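Reading Wood Without Cutting It
Handout 2, Furniture Surfaces and How They Age
Evening course, Dirkcombe

Welcome back! Last time we stayed with joints and frames. Tonight is all about the top — the one part of a table that everyone leans on, spills on and argues over. I love this topic, and I hope you'll go home and crouch down next to your kitchen table with a flashlight.

Start with the grain

Grain is the record of how the tree grew and how the board was sawn out of it. Long arches (cathedral grain) mean the saw ran along the outside of the log. Straight, close lines mean a cut toward the center, and those boards move less when the heating comes on in February. Follow one line from end to end if you can. Where it stops dead, you've found a glue joint.

Rings and what makes them

Two families, and they need different treatment:

Pale rings usually sit in the finish. Moisture got into the wax or shellac and clouded it. Gentle warmth or a little fresh wax will often clear them.

Dark rings have usually gone down into the wood. On oak it's iron and tannin reacting, and you get that lovely inky blue-black. Oxalic acid is the classic remedy. Gloves, goggles, open window, please!

Faint rings on a light top are the tricky ones, so look at them from a low angle before you decide anything. If the mark vanishes when you move the lamp, leave it alone for now.

The Zeliseck table

We'll come back to this one all term. It's a farmhouse top, 742 mm wide, made up from boards of very uneven width, and it was scrubbed with sand and lye for most of its life. The soft early wood has worn away and the hard late wood stands proud. Run your palm across it and you feel every year! Compare the Văduva bench in the reading pack (page 99), which was oiled and stayed almost flat.

For next time

Read pages 14 to 22. Bring one offcut, any species, sanded on one face only. Try a drop of water on each face and write down how long it takes to soak in.

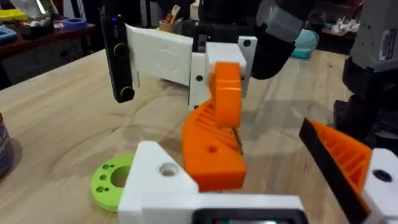

Fakard wrote in under the online copy to say that lemon juice had lifted a dark ring from an oak shelf at the third try, but left a bleached patch wider than the ring, and would it be safer to treat the whole board?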